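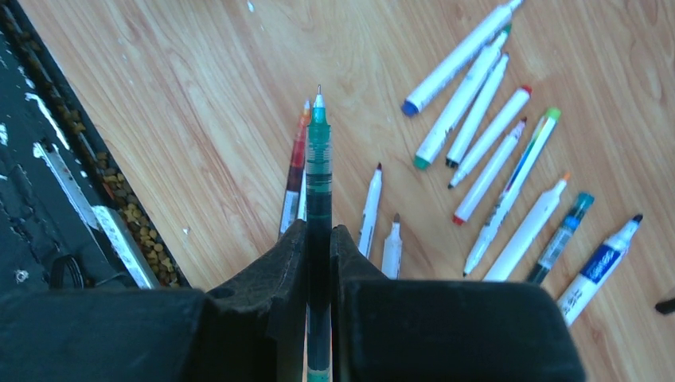

OK, pen thread. Several of you asked why the sorting demo went quiet for a week, and the answer is that we had a fault, it was a dumb one, and it could have hurt somebody's hand. Long one, get a coffee.

Background for anyone new: I do the gripper side of a small pick-and-sort project. The arm reaches into a mess of pens and markers, takes one, and puts it in the right slot. Bindu Pinto writes the motion code, Heike Dreßler does the electrical stuff and most of the worrying.

Pens are horrible, by the way. I love them, but they're horrible. A fat white marker and a skinny rollerball need totally different closing widths, and they lie right up against each other so you get two fingers trying to squeeze into a gap that doesn't exist. And then they roll!

The slim ones with the needle tips are the worst. Get one upright between the fingers and that metal point is aimed up at whatever is above it. Remember that, it matters in a minute.

So. Jul 9, 2026. I'm running the usual batch, pick, turn, drop, pick, turn, drop. The fingers close on a pen, the arm starts to lift, and the grip force just keeps climbing. We cap it at 40 newtons in software. The log has it going straight past the cap like the cap was a suggestion.

There was a crack (a really loud one, I yelped) and the barrel split. Green ink on the fingers, green ink on my sleeve, and a piece of clear plastic that landed over by my keyboard. I was wearing glasses because I always wear glasses. I was not wearing safety glasses. Yes, I know.

I hit the stop. The arm stopped. The gripper did not let go, and it did not stop squeezing either. It sat there crushing half a pen for what felt like forever and was 7 seconds in the log.

That's the part that made Heike go very quiet when I told her. Turns out I had been walking around for months believing the red button stopped everything. It stopped the arm. The gripper was on its own supply, a Zisto box we added when we swapped fingers, and it had never been wired into the stop circuit. I did that swap. That one's on me.

Then there was the force problem itself, which was a separate bug, because of course we'd get both on the same afternoon. Bindu found it the next morning. The gripper reports force back to the controller, and if a reading goes missing the code reused the last good one. Sensible for one missed reading! Less sensible when the cable has worked loose and you've missed 600 of them.

So the controller thought it was holding a pen very gently, and kept asking for a bit more, and a bit more. From its side everything looked great.

The cable thing is boring and physical. It runs past the wrist joint, and every time we turn a pen to point up, the wrist goes close to its limit and tugs the connector. Florencia Salinas pointed at it and said "that's been rubbing" before she'd even put her bag down. There was a shiny patch on the jacket. I'd cleaned around that shiny patch.

What we changed, for people who only want this bit:

The gripper supply now goes through the stop circuit. Press the button and the fingers lose drive along with the arm. They'll still hold a light grip from friction, so we tested it with fat markers and thin pens to see what falls. Mostly the fat ones.

2 missed force readings in a row and the whole thing halts and complains. Bindu wanted more slack, Heike wanted none, and there was a lively lunch.

There's a hard current limit in the gripper driver itself, below anything our code can touch. Should have been there from day one.

New cable route with a proper loop of slack, and a clamp on each side of the joint so the connector never takes the pull.

And safety glasses, on a hook by the start key. Mawar Nair asked if we also wanted a screen in front of the table. We do. It's on order.

A few of you have asked in replies whether pens turned tip-up are a good idea at all. Fair! We do it so the camera can read the tip color, since caps and end plugs lie to you constantly (there's a marker in the box with one color on the plug and another on the tip, and it has ruined several of my evenings). But no leaning over the table while it's holding one. That's a rule now, and I'm the one who kept breaking it.

If you run a gripper on its own supply, please go press your stop button with something in the fingers and watch the fingers, not the arm. Use a foam block. Don't use a pen.

We're picking again, at half speed. Bindu has a plot of the force log from the bad run and I'll post it once she's labeled the axes. The sleeve did not survive the wash.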